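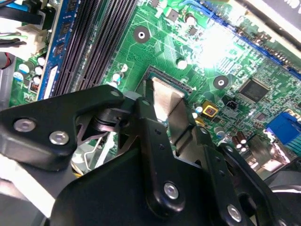 Progress report to the Truvoretti Fund, May to July 2026

Project: Ikier desktop teardown cell
Prepared by: Havalov workshop

Summary

The main thing to report this period is a safety fault. During a run on an opened desktop computer, the gripper closed on its own after an emergency stop had been released. An operator had a hand inside the case at the time. The edge of a fingertip caught the back of the glove and tore it. There was no injury. We stopped all powered work that afternoon, found the cause eight working days later, and have put in a fix. The cell is running again at reduced speed under the conditions listed further on.

We are behind on the pick target as a result. The rest of the work plan is unchanged.

What happened

The cell was working over the motherboard, with the task being removal of parts around the processor socket. The arm stopped partway through an approach when the wrist force reading went over its limit. This happens fairly often on older boards where something stands higher than the model expects, and the usual procedure is to press the stop, look inside, clear whatever is in the way and restart.

The operator pressed the stop and reached in to move a cable. A second person at the console thought the cable was already clear and released the stop so as to have the cell ready. The arm stayed where it was, as it should. The gripper did not. It closed to the last width it had been told to go to before the stop, at full speed, and caught the glove.

The operator pulled free and the stop was pressed again. The hand was checked by our first aider and there was no mark on the skin. The glove has been kept.

Two things went wrong, and we want to be clear that they are separate. The gripper moved when it should have stayed still. And a stop was released while a person was reaching into the case, which our own written procedure does not allow. Fixing the first does not excuse the second.

Cause of the gripper movement

The arm and the gripper have their own controllers. When the stop is pressed, both lose drive power. When it is released, the arm controller waits for a fresh start command. The gripper controller gets its power back and reads the last target from a register that is held on a separate supply, so the old target is still there. If the fingers are not at that target, it drives them to it.

In normal use the fingers are already where they were told to be, so nothing moves and nothing looks wrong. It only shows when the stop comes in the middle of a close. We went back through the logs and the record covers 2343 stop and release events since the cell was commissioned. Most of them happened with the fingers at rest. There were earlier cases where the fingers moved a small distance on release, and they were put down to settling. We should have looked at them properly then.

Prajapati, who supplied the gripper controller, repeated the behavior on their own bench from our notes. They agree with our account of the cause and have changed the default setting on new units.

What we changed

The gripper controller now clears its target when drive power drops. After a release it holds position and will not move until it gets a new command from the console.

Gripper power now runs through the same safety relay as the arm, with its own reset. Releasing the stop alone does not bring it back. The reset button is mounted on the guard post, where the person pressing it has a clear view into the case.

Whoever reaches in takes the key out of the console and keeps it until they are clear. We had a rule like this on paper before. The key makes it physical.

Closing speed has been cut by half for all work inside a case and will stay that way until the next review.

Testing after the fix

We ran 100 stops with the fingers in the middle of a close, using a foam block in place of a hand. The fingers stayed put on release every time. We then repeated part of the set with the arm at the lower part of the case near the power supply, where the wrist is turned further and the gripper cable is pulled tighter — we wanted to rule out the cable as a second cause. No difference was found.

The force limit trips are a different matter and are still happening. Cables are the usual reason. Power and data leads differ from one case to the next, and the planner does not handle a lead that lies across the path. For now an operator moves leads aside before the run starts, with the key out.
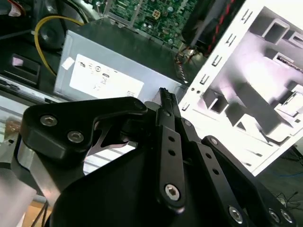 Devendra Thakur asked at the draft stage whether the cell should be running at all before an outside inspection, and whether the half-speed limit was a real safeguard or only made everyone feel better. He also wanted it on record that the two people involved had not been refreshed on the stop procedure since commissioning.

On the inspection, we accept the point. A visit is being arranged, and until it takes place the cell will only run with two trained people present. On speed, the lower setting reduces the force of a contact but does not prevent one, and we do not claim more for it than that. The training record is as he says. Both people have now been through the procedure again, along with everyone else who uses the cell.

Effect on the work plan

The milestone for this period was 1000 completed component removals. We did not reach it. The time lost was the shutdown itself, then the rewiring of the relay, then the slower cycle. We ask to move the milestone to the end of the next period.

No extra money is requested. The relay, key switch and wiring came out of the maintenance line. Prajapati made no charge for the controller update.

Next period

Outside inspection of the cell, with the report copied to the Fund.
Review of all earlier log entries marked as settling.
First trial of lead detection ahead of the arm path.
Decision on closing speed, after the inspection report is in.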